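Funenstead Equipment Plan: Student Project Report, Section 4

4. What the money went on

The budget was 3577 dollars, a figure that looked enormous in April and had shrunk considerably by the time we priced cables. Our task was to plan the purchase of hand-held grippers and marker gloves for tabletop handling work, and to say which we would buy first.

Nernix sells grippers in pairs. Stultix sells them singly, at a price that makes you want a pair from Nernix. Both quotes left out shipping, mounts and spare pads, so our first spreadsheet was a work of optimism.
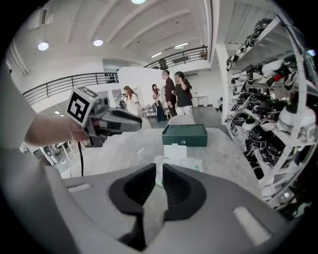
Sun wrote in the margin of our draft that we should budget for the people before the hardware, as training hours cost more than pads ever will, and asked where that line was. There was no such line. There is now, and it ate the second pair of grippers.

The revised plan covers 2 sets: one of grippers and one of gloves. Gloves come in sizes, a fact we discovered after requesting a quote for "gloves." We settled on medium and hope for average hands. 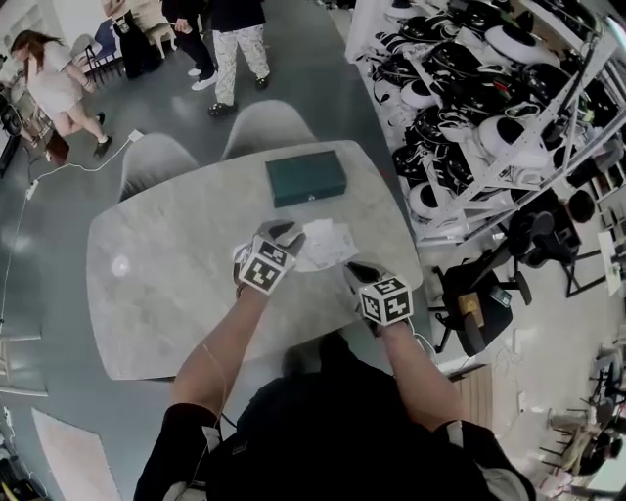

Delivery is quoted at 11 weeks for the gloves and 18 for the grippers, so the gloves get ordered first and the grippers whenever the purchasing form is approved. The form wants three signatures and a cost code. We have the cost code.

Still open: replacement markers, and whether tape counts as equipment or supplies.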